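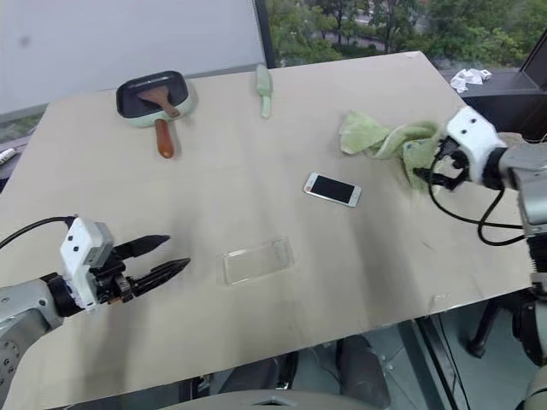 Attachment 1: bench top with pan, spatula, brush, phone and green towel

Re: wiping down unsealed board surfaces
From: Carter Grewal
To: surfaces list

Replying to Elżbieta's message, quoted in part, with some additions on smudges and on the order of work.

Elżbieta Pawlak wrote:
> We are replacing the tops in our practice kitchen and have been
> offered a pale board without a hard coating. The supplier (Després)
> says a dry towel is enough for daily care. Our old tops were
> laminate and took anything. Does a dry towel do the job, and do you
> clear the top first or work around what is on it? We have 12
> stations, so a minute saved on each one matters to us.
>
> Also, does a light color hide marks or show them?

Last question first. A light color shows grey marks and hides crumbs and flour. Grey smudging usually comes from metal. A pan base or a tool dragged over the surface leaves a faint line that looks like dirt and doesn't lift with a dry cloth. A soft white eraser removes most of it. Water makes it worse on uncoated board, as the residue moves into the grain and dries there.

On the dry towel: it is enough for dust and crumbs. It does nothing for oil. For oil we use a barely damp cloth with a drop of dish soap, one pass, then a second cloth that is fully dry. The second pass should follow within a minute. We tested the Cakia wipes in May and stopped, as they left a film that picked up more dust than it removed.

Towel type matters more than I expected. A flat weave pushes crumbs ahead of it. A looped pile holds them until you shake it out. Fold in four, use one face at a time, and change to a clean face when the first one looks grey. A towel bunched up in the hand has high spots and skips parts of the surface.

On clearing: I'd clear. Working around objects leaves a ring of dust at each one, and the rings build up. My order is as follows.

1. Phone off first, into a pocket or onto a shelf. Grit under a phone scratches both the phone and the board.
2. Pan off next, with its spatula still in it. Moving them as one unit saves a trip and keeps any oil on the spatula inside the pan.
3. Brush and other light tools last.
4. Wipe from the far edge toward yourself, in straight overlapping strokes, and finish at the near edge over a tray.

If you can't clear fully, move everything to the back, wipe the front half, then swap. It takes longer than clearing.
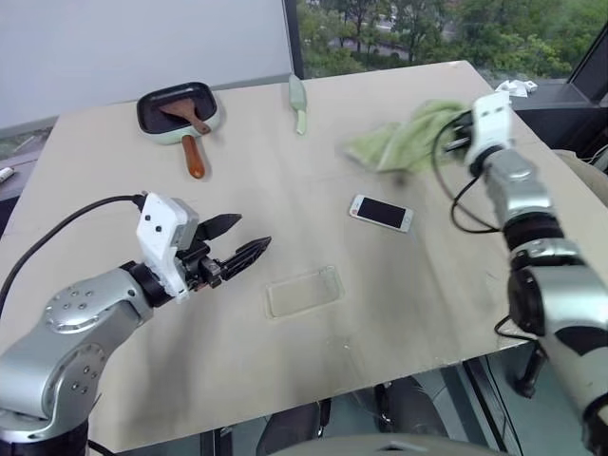 Océane Fehr reported off-list that she had tried the back-then-front method for a full term and gave it up. Her people wiped the front half and never did the swap, so the back edge stayed dirty. She now has a shelf above each station and a rule that the top is bare before a cloth touches it. She also disagrees with me on direction: she goes side to side, on the grounds that shorter people can't put even pressure on a stroke that starts at the far edge. That is a fair point for deep tops, and I have no data against it.

Stains are a separate matter. The shadow type, with a soft outline and no texture you can feel, has usually gone below the surface. Wiping won't move it. Light sanding with fine paper and a fresh coat of oil is the only thing that has worked for us, and even then the patch stays a little paler than the rest until it ages. Front edges get the worst of it, from wet sleeves and from things being set down there on the way past.

Scuffs can be left alone unless they catch the cloth.

For Elżbieta's 12 stations I would ask Després whether the board can be supplied with a hardwax finish. We had Irnent quote for finishing on site and the price was higher than having it done before delivery. If the finish is not available, budget for re-oiling twice a year and keep one spare top in rotation.

Lorne Boychuk asked earlier about towel life. Ours go 17 washes before the pile flattens enough to matter. Skip the fabric softener, which coats the loops.

Carter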